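Wurach Teleoperation Working Group
Minutes of the regular meeting, 1/26/19

Present: demonstration collection, simulation, controls, data storage, training. Apologies from the hardware bench.

Minutes of the previous meeting were accepted with one correction. Under item 3, the leader arm gripper ratio should have read as a ratio of opening widths. Motor counts were given by mistake.

1. Actions carried over

1.1 Operator start pose. Done. The simulated arms now return to the stored joint values before the operator gets control. Control is handed over once both leader arms are within tolerance of that pose.

1.2 Time stamps on the leader side. Done. Stamps are taken when the joint reading arrives on the control machine. The earlier version stamped at write time, so the error grew whenever the disk was busy. Episodes recorded before the fix stay in the store but are marked.

1.3 Foot pedal for episode start and stop. Open. The pedal works on one station. On the other it sends two presses for one, and the recorder starts and stops at once. Controls will add a short lockout in software.

1.4 Written guide for new operators. Open. A draft exists. It covers the leader arms but has nothing on hand guiding.

2. Status of the Wikitz kitchen set

Simulation reported on the Wikitz set, which holds the drawer and counter tasks for the two-arm model. The store now has 2123 accepted episodes across all tasks. The target for each task is 300, and 14 tasks are defined. Several of the early tasks are well past target and collection on those has stopped.

The drawer family is behind. There are three tasks in it: open the drawer, place an object in the drawer, and close the drawer. Closing is the easiest to show and has the most episodes. Opening has the fewest. The group looked at why.

Operators fail the opening task in two ways. In the first, the fingers close on the bar handle at an angle, and the pull turns into a sideways load. The drawer stays put or jumps. In the second, the grip is fine but the operator pulls along an arc, following the natural swing of the leader arm's elbow. The fingers then slide along the bar and come off the end.

Training asked whether the jump is real drawer behavior or a contact setting. Simulation answered that it is partly a setting. Friction on the slide is modeled as a single value, and the break-away force is too close to the moving force. A second value will be added. Episodes recorded under the old value do not need to be thrown out as long as the setting is stored in the episode header.

Agreed: the friction setting goes into the header from the next build. Older episodes get the old value filled in by script.

3. Camera views for operators

Operators work from the screen, with the main view and one extra view. The extra view is a steep one from above and shows the floor between the arm and the drawer front well. It helps with the distance to the handle and with lining up the pull. It does little for the height of the fingers, and operators have to take that from the main view.

Three points were raised.

3.1 The gripper can reach the upper limit of the steep view. When that happens the operator loses the finger tips at the moment they matter. Moving the camera back would fix this but makes the handle smaller on the screen. Simulation will try a wider lens setting first, and will keep the camera position as it is so that earlier episodes still match in geometry.

3.2 The view is stored with black bands at top and bottom. Training crops these before use. Data storage asked that the bands be left out at the source. Controls objected, as the operator screen and the recorder share one render and the screen layout expects the present shape. Left as is. The crop values will be written to the header so that nobody has to guess them.

3.3 With the steep view, only one of the two arms may be in sight. Operators coming from single-arm work have been known to leave the other leader arm lying on the table, where it gets bumped. The simulated arm then moves as well, out of view. A per-arm hold switch was proposed. With hold on, the arm keeps its last commanded pose and the leader input is ignored. Releasing hold needs the same pose check as in 1.1.

Agreed: hold switch to be built. The hold state is recorded at every step, for each arm.

4. Hand guiding and remote control compared

The Hauser bench arm can be guided by hand with gravity compensation on. The group went over the first comparison between this and the leader arms on the bench version of the drawer task.

Hand guiding gives a straighter pull. The person showing the task feels the drawer load directly and corrects for it early. It also takes less practice. New operators got usable demonstrations in their first session, while on the leader arms the first session mostly goes to learning the elbow.

Against that, the guiding hand is in the camera views for much of the episode. Training will not use images with a hand in them for a policy that will later run with no hand there. The workaround is to guide once, record joint positions only, and then play the motion back with the cameras running. Playback works for the drawer. It does not work where the object can shift between the two runs, and placing tasks come under that heading.

Forces are the second problem. During guiding, part of the measured joint torque comes from the person. On playback the arm meets the drawer alone, and position error at the handle is larger than the guided run would suggest. Controls wants the playback torque stored and the guided torque dropped. Training wants both. Data storage has room for both.

Agreed: store both, under separate field names. Leader arms remain the method for all placing tasks. Hand guiding with playback may be used for opening and closing on the bench.

Not agreed: whether played-back episodes count toward the target for a task. One guided motion can be played back many times, and the copies are nearly the same. Simulation proposed counting each guided motion once however often it is played. Deferred to the next meeting.

5. Sandex recorder format

The Sandex recorder writes joint positions, commanded positions, gripper opening, and camera images to one file per episode. A change of layout was proposed in October and has been on the list since then.

Main points of the change:
Commanded and measured positions are kept apart. At present one tool writes commanded values into the measured field when a reading is missing.
Gripper opening is stored in the same unit for simulation and bench.
A text field is added for the task instruction as given to the operator.
A result field is added, with the values success, failure and unsure. It is set by the reviewer. The operator does not set it.

There was some discussion of the third value. Training would like to do without it. Reviewers said that in the drawer tasks a drawer may be left a short way open, and from the steep view alone they cannot always judge it. In simulation the slide position is known exactly, so a threshold can be used there. For the bench the value unsure is needed.

Agreed: layout accepted. The slide threshold for simulation is to be proposed by training. Failed episodes are kept in a separate folder and are not deleted.

6. Operator load

Sessions on the leader arms are running long. Quality falls off near the end, mostly as slow approaches and repeated grasps. The station log does not record breaks, so the effect can't be separated from task difficulty. It was agreed to log the start and end of each sitting. No limit was set on session length at this meeting.

One operator note was read out and accepted for the guide: bring the gripper down over open floor, square it to the handle there, and only then move in. Trying to do both at once on the leader arms is the main source of angled grasps.

The hold-to-talk voice marker was mentioned again. Operators would like to mark a bad moment without stopping the episode. Controls considers this small work, to follow the pedal fix.

7. Actions

Controls: pedal lockout on the second station. Hold switch per arm, with pose check on release.
Simulation: second friction value on the drawer slide. Wider lens setting on the steep view, camera position unchanged.
Data storage: header fields for friction setting, crop values and hold state. Fill-in script for older episodes. Separate fields for guided and playback torque.
Training: slide threshold for the drawer result. Short note on how played-back episodes should be counted.
Demonstration collection: opening task first until it reaches 300. Sitting start and end to be logged. Section on hand guiding for the operator guide, including the approach note from item 6.

8. Any other business

The bench drawer handle has worked loose — to be passed to the hardware bench. The spare leader arm cable is missing from the second station.

The next meeting will take item 4 (counting) first.

Attachment to item 3

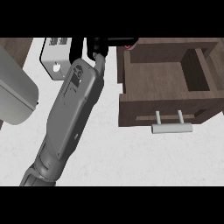 Fig. 1. Wikitz set, steep view: one arm in sight, gripper at the upper limit, drawer open.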